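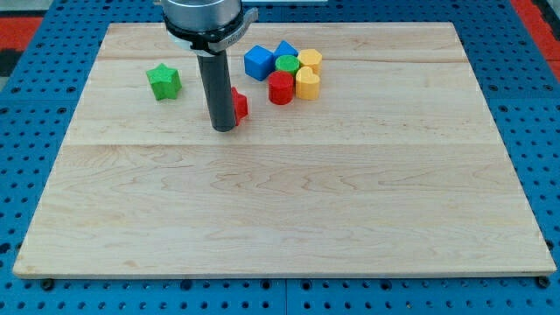
Week 5 handout: Collecting examples for the block-pushing policy

These are my notes for the Wednesday lecture, cleaned up a little and with the bits I skipped put back in. Read them before you come to the lab, please. If you only read one section, make it the one on resets, as that's where most groups lose their first afternoon.

Where we are in the course

Last week we wrote a controller by hand. You told the arm where the block was, where you wanted it, and it drove to a point behind the block and pushed. It worked fine for one block on an open board and fell apart the moment two blocks were near each other. You could keep adding rules (and a few of you did, I saw the code, it was heroic), but each rule made two new problems.

So this week we switch. We stop writing down how to push and start showing it. You drive the arm, the logger saves what the camera saw and what you did, and later a network learns to go from one to the other. People call this behavior cloning, or imitation learning, or learning from demonstrations. For our purposes they're the same.

The task

We have eight blocks on the board, two each of red, blue, green and yellow. The shapes are a mix: a star, cylinders, a cube, a triangle, a hexagon, a heart. The arm has one straight finger pointing down and that's all it has. It can't pick anything up. Everything you do is a push, and every push happens in the plane of the board.

You'd think that makes it easy! Then you try to get the yellow heart away from the red cylinder when they're touching and there's a back row of three more blocks right behind them. Push the cylinder from the wrong side and you move the whole cluster. A cylinder also wants to slide off the side of the finger, and a star turns as soon as you're a bit off its middle. A good chunk of the skill is in small corrections, and small corrections are exactly what we want in the data.

Each episode comes with a short written instruction. The logger shows it to you before you start. Things like:

push the green star toward the blue cube
move the yellow heart to the near edge of the board
separate the red cylinder from the yellow heart
put the blue triangle left of the green star

The instruction is saved with the episode. If you did something else by mistake, don't hit save and hope. Mark it as failed. Failed episodes go in their own folder and we'll use them in week 7.

What one example is

I want to be careful with words here, as the homework mixes them up otherwise.

A step is one camera image, the position of the fingertip, and the move you commanded next. We log 5 steps every second. An episode is everything from the moment you press start until you press stop, plus the instruction. A session is all the episodes one group records in one booking.

When somebody says "we trained on 500 examples" you should always ask which of those they mean. 500 episodes is a decent starting set. 500 steps is a bit over a minute and a half of driving, and you will learn nearly nothing from it. I've read reports where I still couldn't tell by the last page.

Cap each episode at 60 seconds. If you haven't done the task by then, stop and mark it failed. Very long episodes are mostly somebody wandering and thinking, and the network will happily learn to wander.

The software

You'll use three pieces, all already installed on the lab machines.

Pinier is the logger. It starts and stops recording, shows the instruction, and writes the episode file. Leave the time sync option on. It looks optional and it isn't.

Drivida is what you steer with. Tilt the stick, the fingertip moves in that direction over the board, at a fixed height. There's a speed slider. Set it to the low end and leave it there for your first session. The fixed height matters: the fingertip should ride just above the wood, low enough to catch a block on its side and high enough that it doesn't scrape.

Weldu is the viewer, for playing episodes back and tagging them. It's slow to open big sessions, so tag as you go.

How to drive

Some advice, in no special order.

Look at the whole board before you move. Decide which block, which side, and roughly what path. Then go. If you plan while moving, the pauses and loops end up in the data as if they were part of the job.

Go around blocks you aren't meant to touch. The short way through a cluster is tempting, and a person watching would understand you didn't mean it, but the network has no idea what you meant. It only has what you did.

Get behind the block before you touch it. The finger needs to be on the far side from where you want the block to end up. Students keep arriving at the near side, bumping the block, then circling around. If that happens once in a while, fine. If it's in every episode, your policy will bump every block too.

Don't jerk. A hard start can knock a block over, and a tipped block looks like a different object to the camera. Steady pushes also make for smoother action labels.

When a push goes wrong, fix it and carry on. Please don't throw those episodes away! A perfect set of demonstrations has a nasty hole in it: it never shows what to do after a mistake. The learned policy will make mistakes, they'll be small ones at first, and then it finds itself somewhere you never showed it, and the next guess is worse. We'll do the math for this in November. For now just believe me that a recovery is worth keeping.

Resets

A reset is whatever you do to the board between two episodes. It's boring and it matters more than the driving.

If you put the blocks back in the same places every time, you'll collect a lovely data set for one layout. The loss goes down, the video looks great, and then somebody moves the star over by a hand's width and the finger goes to where the star used to be. I've watched this in a final demo. It was painful for all of us.

So vary the layout, and vary it on purpose. Look at the photo again: one green star off by itself, a red block right by the finger, six others packed in together, and the near two-thirds of the board bare. That's a perfectly good starting layout. It is a poor thing to have 500 times. If all your episodes start with the blocks up in the far third, the policy has never seen a block down by the near edge and you shouldn't expect anything sensible there.

My rule for the lab is 11 episodes, then a full scramble by hand. Between scrambles you can simply start the next episode from wherever the last one left things. This is quicker and it gives you odd, natural layouts that you wouldn't think to set up yourself. But left alone, blocks drift toward each other and toward the edges, and that's why we scramble.

For the scramble, use all of the board. Put some blocks touching and some alone. Turn them too – a star pointing a different way is a different pushing problem, and so is the triangle. For the cylinders turning makes no difference, so don't fuss over them.

Hands off the board and out of view before you press start. A sleeve in the first few steps is enough to ruin an episode.

One thing hides another

Look at the red block next to the finger. Most of it is behind the finger, and you only get its right side, with some angled edges. Is it a star? Could be. From that one image I wouldn't bet on it, and neither should your network.

This comes up all the time with a single camera, and it comes up at the worst moment, when the finger is near the block you care about. There are a few ways to deal with it. You can feed in several past images, so the network has a chance to see the block before it was covered. You can add a second camera. Or you can drive so that the target stays in view for as long as possible before contact. We're doing the first one in the homework, and I'd like you to think about the third one while you drive, but don't twist your path into a knot over it.

The same goes for the back row of a cluster. A block in front can cover the lower part of the one behind. Color helps a lot here. Shape alone is harder.

Checking your session

Before you leave, open the session in Weldu and watch a handful of episodes from the start, middle and end. You're checking that:

the instruction matches what you did
the fingertip position lines up with the image (if it lags, time sync was off)
all eight blocks are on the board at the start of each episode
failed episodes are marked failed
the board hasn't shifted

On that last point: the board sits on the blue pegboard and there's a dark bolt head just off each of the near corners. If you bump the board, line it back up and write it in the session notes. A small shift in the board won't bother you as the driver at all. It can bother a network trained on a fixed camera quite a bit.

Write notes in general, by the way. Who drove, what speed setting, anything strange. Two people drive very differently, and if your group swaps drivers halfway through, you'll want to know where.

For next time

Book a slot on the Zirnmont page, one per group. Record a session, tag it, and upload it before Wednesday. Then write up short answers to these, a paragraph each is plenty:

Plot where the target block was at the start of every episode. Which parts of the board did you miss?

Find one episode with a recovery in it. At which step did things go wrong, and at which step would you say they were back on track?

Pick an instruction that two people could read in different ways. How would you reword it?

Train the baseline on half of your episodes, then on all of them. If the second one isn't better, what would you look at first?

The baseline takes a while to train, so don't start it the night before. And if the stick feels sticky to the left, unplug it and plug it back in.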